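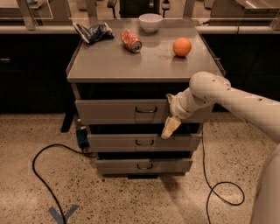 Figure 1. The drawer cabinet with four items on top: snack bag, crushed can, bowl and orange.

3. Items left on shared furniture

Our project looked at what people leave on the low cabinets in the Kalura study rooms. Each cabinet has three drawers, and the rooms have terrazzo floors, so anything dropped is easy to see. We expected most things to end up inside the drawers. They did not.

Over the project we logged 257 items. Of these, 54 were in a drawer and the rest were on a top surface. We sorted them into rubbish, food and things to keep. The bag and the can in Figure 1 went down as rubbish, the orange as food and the bowl as a thing to keep.

Marks on the surface were recorded separately. There is a faint ring-shaped smudge between the can and the orange – we entered it as a mark with no known cause.

Two of us sorted every item without seeing each other's sheet. Most disagreements were over bags, as a closed bag may still have food in it. We settled these by calling any crumpled bag rubbish.

The drawers were logged as open or shut. All three in Figure 1 were entered as open, although they are only pulled out slightly.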